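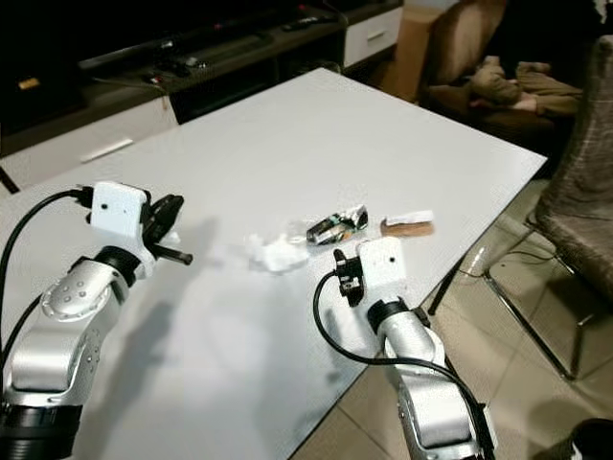

Our group set out to test the claim that a tidier study space raises quiz scores. Imtiaz Bhattacharjee found 19 students willing to try it for two weeks, each at a white rectangular table like the one in our photo. Scores went up by 4 points out of 100. I doubt that means much – the second quiz was easier, and Tania Bandara says so too. We had no control group. The Dewan handout we started from doesn't mention one either.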